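Rilik breakfast bench: the run 273 fault, your questions

Last updated September 17, 2024

Thanks for all the messages about run 273! We love that so many of you read the fault log. Segundo Quispe went through the inbox and pulled out what came up most.

What happened on run 273?

The right arm had hold of the toaster oven handle and was starting to pull the door. The left arm stopped on a joint limit at the rack. Castska, our control software, is supposed to stop both arms together when either one faults. The right arm kept pulling for 2 seconds, and the oven slid toward the front of the table before Segundo hit the stop button. The door never opened. The oven got a scuff on one foot, and the rest of the bench was fine.

Was anybody hurt?

No. Everyone was behind the line on the floor, and the oven was unplugged, as it is for every run at Plallach.

Why does a stop on one arm matter so much to the other?

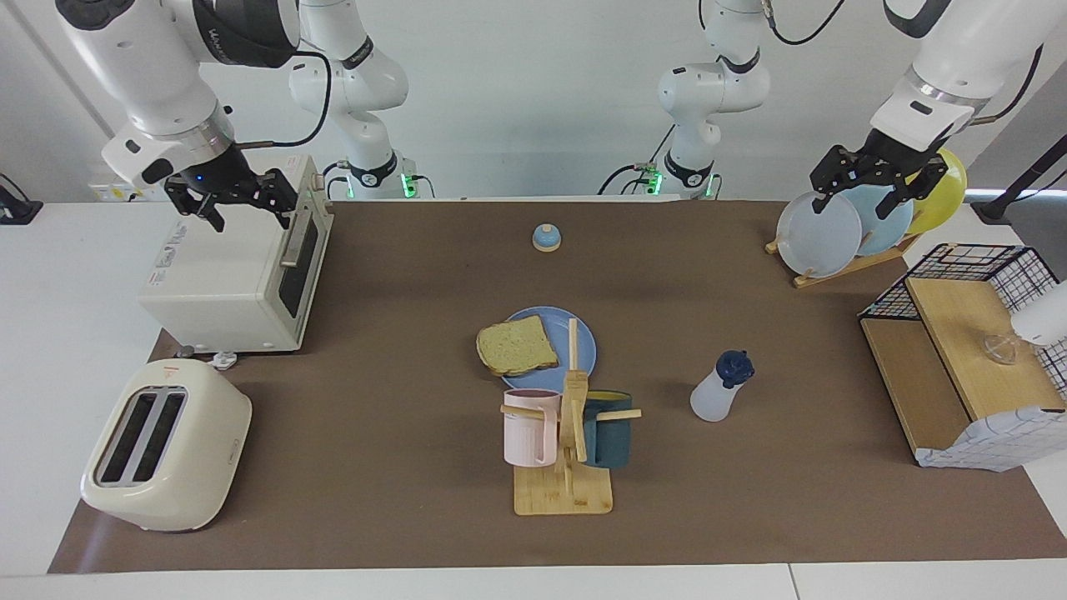
Two-arm work is the whole fun of Rilik, and it's also where a fault like ours can hide. Each arm has its own controller, and the stop signal has to get from one to the other through Castska. Most of the time you'd never notice a delay, as an arm moving through open air just stops a little late. It's a different story when both grippers are closed on something, say one on the oven handle and the other on the rim of a plate in the dish rack. Then a late stop means a pull on something heavy with a door on it, and a rack of plates within reach of the other arm.

So what was the bug?

A queue! We were so pleased to find it. The stop message went into the same queue as the ordinary motion messages and waited its turn. With a light load it got through right away, which is why our bench tests passed. Run 273 was logging force data from both arms at full rate, so there was a lot in front of it. Stops now have their own channel.

Do the grippers open when the arms stop?

No, they hold, and we get asked this a lot. An arm that lets go on every fault drops whatever it's carrying, and for a thing like the frosted cup, held by its narrow end, that means a roll across the table and maybe onto the floor. The hold stays on until a person releases it from the panel. Please don't pry the fingers apart by hand. Support the object first, then release.

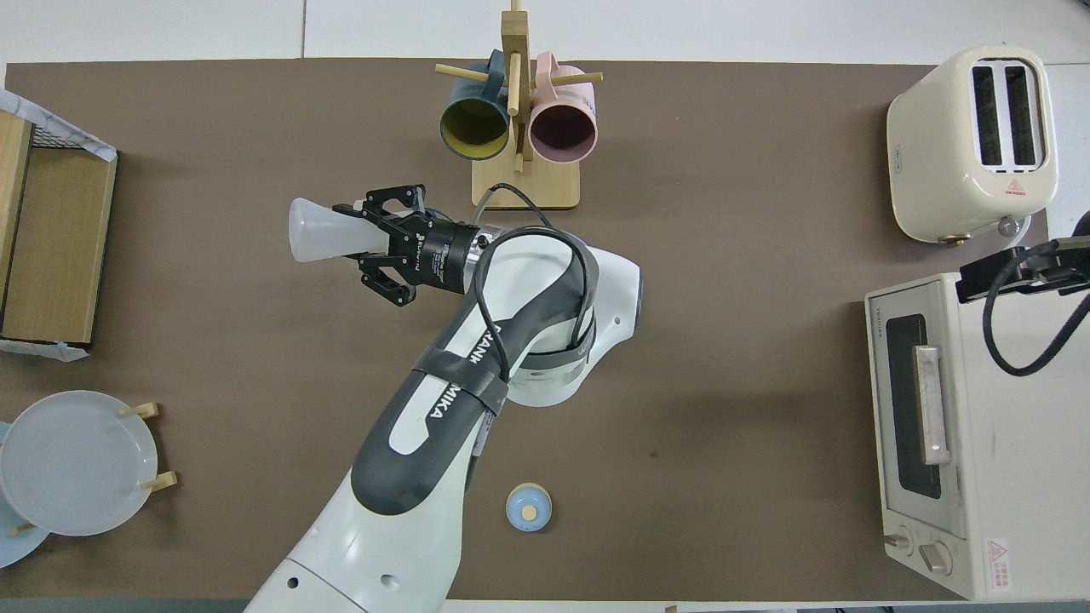
Is the wrist cable part of the problem?

We checked, and it wasn't involved. A few readers asked whether a loop over the wrist could snag, and that's a fair question for any arm. Our startup check has the wrist go slowly through its full turn while someone watches the cable. If it pulls tight or touches the fingers, the run waits.

What else changed?

The pull force on handles is now capped at 40 newtons. The oven also sits on grip pads from Herath, and we're very happy with those so far.

Can I run the old Castska version on my own setup?

Please don't run it with two arms. Update to version 2 first, then trip a stop on one arm while the other is moving with nothing in its gripper. If the second arm carries on, send us the log. The fault log has been open since March and we read every entry.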